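Stories > Short Fiction > The Cuff

Print this page | E-mail this page

Last updated: June 2019

The Cuff

The call came on my day off, while I was cleaning the oven. The supervisor at Enetti said there had been an incident at the laundry in Kivanus and asked if I had ever used a sleeve with a hand in it.

I said I didn't understand the question.

"In your recordings," she said. "Did you ever record a sleeve with somebody's arm inside?"

I said no. The instructions told us to keep our arms out of the way. I had kept my arms out of the way for two years.

She told me to come in the next morning and bring the gripper with me.

I should say what the job was. Enetti paid people by the piece to fold clothes at home. You held a gripper by its handle, squeezed it to close the fingers, and folded a shirt or a towel with it the way a machine would have to. A camera on top recorded everything. At the end of the week you dropped off the card and got an envelope with a slip in it. The recordings went to Betum, who built the folding tables, and the tables learned from them. I had never seen one of the tables. I had a number on my slip for the total I had turned in, and that week it was 3,756.

The laundry belonged to a company called Thammasiri that did linen and staff clothing for hotels. They had put in two tables in the spring. Each one had a pair of arms over it and a yellow line on the floor. You were supposed to lay the garment down, step back over the line, and press a green button. The arms did not move until you pressed the button, and they stopped if you crossed the line again.

What happened was that the line sensor on the second table had been tripping all week. Lint got on the lens. Every time it tripped, the table stopped in the middle of a fold and you had to start the piece over. The morning shift had asked for somebody to come and fix it. The person who came wiped the lens, and the next day it tripped again. Then someone found that if you hung a dry cleaning tag on the bracket a certain way, it stopped tripping. It stopped doing anything at all.

The woman on the second table was near the end of her shift. She laid down a cardigan, pressed the button, and saw that the back was bunched up. She reached in with her left hand to smooth it. She was wearing a knit sweater because the door to the loading dock was open.

The arms looked for a cuff, and they found hers.

They showed us the video at Enetti. There were 16 of us in the room, all people who folded at home. I had seen some of them at the drop-off window but had never spoken to them. The video had no sound. The left gripper came down and closed on the end of her sleeve, neatly, with the right amount of pressure for knitwear. Then it carried the sleeve across the cardigan toward the other side, and her arm went with it. She leaned over the table as far as she could. Her other hand was hitting the edge, feeling for the red button, which was by the foot of the table on the right. The gripper laid her sleeve down flat, or tried to. It pressed twice where it felt a lump. Then the second arm came over to make the next fold.

A man from the first table ran across and kicked the red button. It was over in less time than it takes to fold a sheet.

She had a broken wrist and a cut where her watch had been pushed into the skin. The supervisor said she was home and resting.

A man from Betum stood up and explained. He said the sensor was the cause and that the tables would be off until the brackets were changed. The new brackets would have a cover, so nothing could be hung on them. He said they were also moving the red button up. Then he said there was a second problem. The table had gone for her sleeve without slowing down at all. It was as sure about it as it would have been about any sleeve. In all the recordings there wasn't one where a sleeve should be left alone.

Somebody asked if that was our fault.

"No," he said. "You did what you were asked to."

I watched the video again when they played it for the people who had come late. I knew the way that gripper moved. It came in low from the left, stopped, dropped a little more, and then closed. I do that. I do it because my knees are bad and I have to settle my weight before I squeeze. Other people may do it too. I didn't ask.

They gave us a new sheet of instructions. We were to keep folding as before, but every so often we were to go toward a sleeve and stop, with the fingers open, and hold still. Then we were to back away. They called these refusals. Another group would do the ones with real hands, in a room with a nurse in it. The ones we did at home were only to get the table used to the idea that it could stop. The rate was the same as for a fold.

I asked how long to hold still.

The supervisor looked at the man from Betum. He said to hold it until it felt too long.

I went home on the bus with the gripper in a shopping bag. I had stopped thinking of it as anything special. That evening I put it on the kitchen counter with the fingers pointing at the wall.

In the morning I started again. I work on the tile because the table is too small for a sweater with the arms out. I put a pink sheet down first so the knits don't pick up dirt. The first refusals were bad. My hand wanted to close. I would come up to the cuff, tell myself to stop, and squeeze anyway, and then I'd have to mark the piece as spoiled. I did better when I said it out loud. Stop. Then I would wait, look at the clock on the stove, and back off.

By the end of that week the number on my slip was 3,784. It was a small envelope. The woman at the drop-off window said everybody's was small.

I asked her if the tables at Thammasiri were running again. She said one of them was. They had people folding by hand at the other one, and they were faster than she had expected.

The next bag they gave me was mostly sweaters. I shook out a maroon one and laid it flat with the neck away from me.

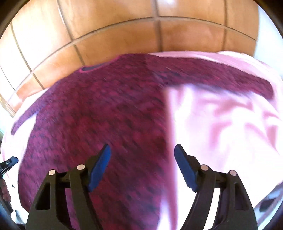

I did the body first and left the sleeves for after lunch.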